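Card holder

A card holder is a small, flat case for carrying bank cards, passes and membership cards. It does much the same work as a wallet, only with less room to spare, and many people keep one of each. Beige and tan are long-standing favorites.
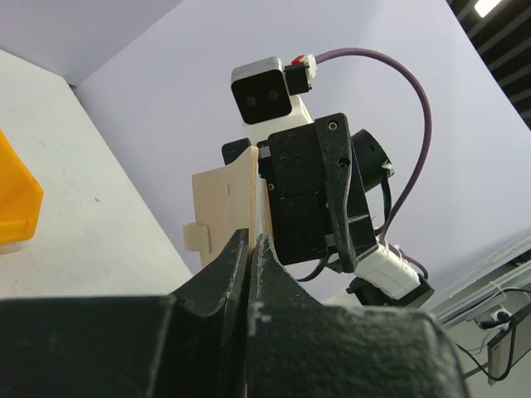 Slots and tabs

The simplest kind has a single slot, with the card's top edge left showing so that a thumb can find it. Moschos, a maker in Urnden, sells one with 2 slots — plenty for most pockets.
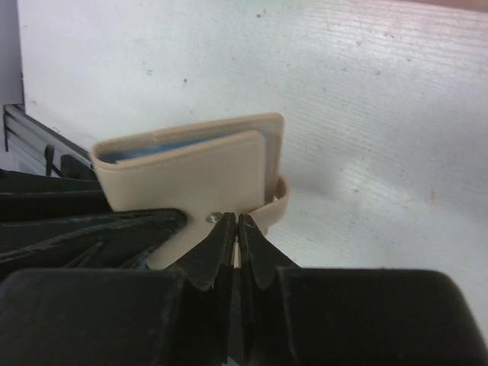

Larger cases take up to 15 cards, though they do grow rather fat by then. A short tab with a hole lets the holder hang from a hook or a key ring, and at home it can live happily beside the sorting bins. 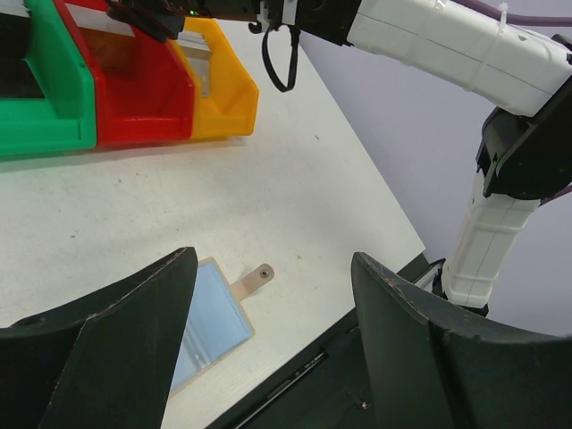 Written for the Cukislow Household Encyclopedia

Closures

Folding cases often close with a strap and a snap, and a row of stitching helps the edges keep their shape. 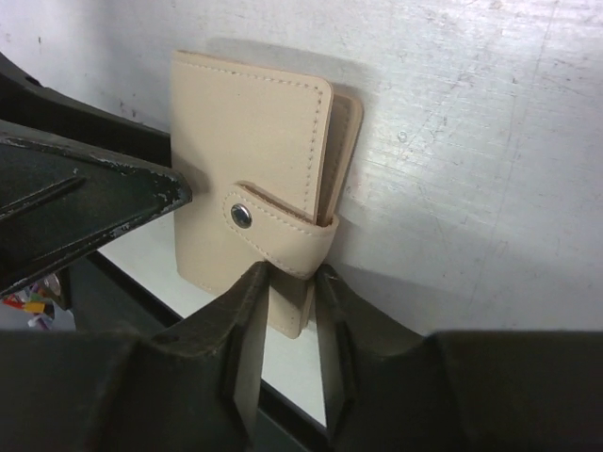
Beige leather case with strap and silver snap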